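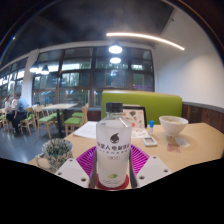 Is it rude to bring my own drink into a small restaurant if I am ordering a full meal?

It depends on the house, but in most small restaurants it is considered a little rude if you did not ask first, and perfectly fine if you asked and they agreed. The meal you order does not change this much. A place with few tables often earns more on the drinks than on the food.

Posted by Signe Kjærgaard

Let me add some details about why I am asking. My father is 73 and he comes to visit me in Starkton in the summer. The doctor has told him to drink a certain kind of drink with salts in it, a little at a time, during the whole day. He carries a bottle always. I want to take him to lunch on 7th July with the family, we will be eight persons, and I do not want that a waiter comes and tells him to put it away. He is proud and he would go home. On the telephone I get nervous, so I would like to know what people usually say.

We use cookies to remember your settings and to count visits. Accept all / Only necessary / Read more

Bernardo Azevedo

I wrote the short reply at the top, and now that I read about your father I can say more.

I worked for many years as a waiter, first in Zavby and later in a hotel. A drink which a person needs for his health was never a problem in any place where I worked. What annoyed us was the family who came with two large bottles of cola, asked for glasses with ice, and shared one starter. These are different things and the staff can see the difference very well.

When you book, say it in one sentence: "One of our guests has to drink something special for his health, and he will bring it with him. Is this all right?" Do not make a long story. The person who takes the booking will write it in the book next to your name, and on the day you can remind the waiter quietly when you arrive, before your father has sat down. If you don't like the telephone, write an email some days before and take the reply with you.

For the rest of the table, order drinks as you normally do. Also ask for an ordinary glass for your father. Many older people prefer to pour their drink, and it looks the same as what everyone else has.

With wine the matter is another one. Some places permit your own wine and take a corkage fee, in my last job it was 40 kroner for each bottle. This fee should not be asked for a medical drink. If they write it on the bill by mistake, just point to it.
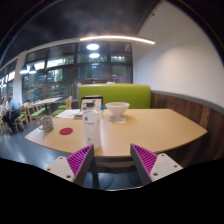
A bottle and a bowl at a table with a green bench.

Poul Mogensen

Depends on the restaurant. I just bring my water everywhere and nobody has said anything. If they do, I put it in the bag.

Ragnheiður Kragh

I do not agree fully with Poul. I have a small lunch place with 40 seats and I do notice. I don't say anything about a water bottle, that is true, but I would be glad if people asked.

Two things from my side of the counter. The first is that rules about own food are usually stricter than rules about own drinks. If somebody gets ill after eating, we have to know what was on the table. So a closed bottle of something is easy for me to say yes to, and a home-made salad is not. The second is alcohol. Where I am, my licence covers what I sell, and I cannot let guests drink their own beer outside, even when they are very nice about it. Please ask locally because the rules vary.

For a group of your size I would ask for the table along the wall, if they have one. Your father can sit in the corner and keep his things beside him. And do book early, in November I can find room for you the same day but in summer I cannot.

Search the help pages Search Advanced All topics

Comments

Baldur Nørgaard: Flalari in the harbour street has it written on their menu that you may bring drinks for medical reasons. It is on the last page, in small letters.

Signe Kjærgaard: Thank you, all of you. I used the sentence from Bernardo in an email and they answered "of course" within an hour. I also asked for the corner.

Poul Mogensen: ok but it is still only a bottle

Ragnheiður Kragh: Signe, I hope that you have a good lunch. Ask them if they can serve the father first, the older guests like that.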